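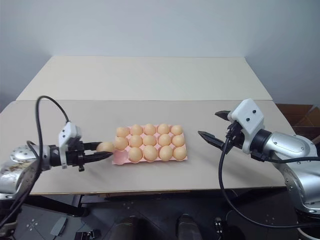
Flotau Otell: kit de teleoperación de dos brazos, probado con huevos
Publicado el 25/11/2021

Compramos el Otell en May — así figura en el albarán, en inglés — y desde entonces lo usamos para grabar demostraciones de manipulación fina. El kit trae dos mandos articulados, la caja de control y el programa de grabación. Los brazos y las pinzas los pone el cliente. La tarea de esta reseña es colocar huevos en una bandeja rosa de plástico, de uno en uno, con el operador a los mandos y el robot copiando el movimiento.

Puesta en marcha
El montaje físico no tiene misterio. La calibración sí lleva su tiempo: hay que llevar cada articulación del mando a su tope y repetirlo siempre que se desconecta la caja. El manual explica bien el brazo izquierdo y despacha el derecho con un «proceda de igual modo», aunque dos de los ejes van invertidos. Perdimos una tarde con eso.

Manejo
El mando pesa poco y sigue bien la muñeca. El retardo se nota en los giros rápidos y deja de molestar cuando se trabaja despacio, que con huevos es siempre. Lo mejor es el gatillo de la pinza, con recorrido largo y una resistencia que se regula por programa en 4 niveles. Nosotros usamos el segundo. Con el primero es fácil cerrar de más.

No hay retorno de fuerza. El operador aprieta a ojo, y eso se aprende rompiendo alguna cáscara. Para coger un huevo por los lados y llevarlo hasta un hueco libre basta con un solo brazo; el otro puede quedarse abierto y apartado, y el programa permite bloquearlo para que no meta ruido en la grabación. Conviene hacerlo.

También conviene fijar bien los cables de las pinzas. Un bucle demasiado amplio estorba en cuanto el brazo baja hacia la mesa.

La vista desde la muñeca
El programa muestra la cámara general y la de cada muñeca en ventanas que se pueden ampliar. Para acercarse a la bandeja la de muñeca es imprescindible: se ven las dos puntas de los dedos y los huevos que quedan entre ellas. El inconveniente es que la palma de la pinza tapa la fila más próxima y un dedo puede esconder parte de un hueco vacío. Acabamos entrando siempre desde el mismo lado y mirando la cámara general antes de bajar.
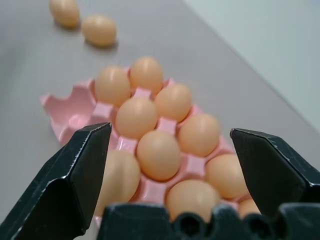

Grabación y datos
Cada demostración se guarda en su carpeta, con vídeo y posiciones articulares. Se puede marcar como válida o descartada desde el pedal, muy cómodo porque no hay que soltar los mandos. El visor de repaso se vuelve lento al pasar de 1,000 demostraciones (el contador lo escribe así, con coma) y no deja filtrar por operador. La exportación funciona sin sorpresas.

Valoración
Le doy 4 estrellas. Los mandos son buenos y el gatillo es mejor que el de nuestro equipo anterior. Le resto una por la calibración y por el visor. Quien vaya a trabajar con piezas blandas o frágiles durante muchas horas echará de menos el retorno de fuerza; para cajas o piezas rígidas no creo que importe. Seguimos usándolo, con el brazo derecho recalibrado cada mañana.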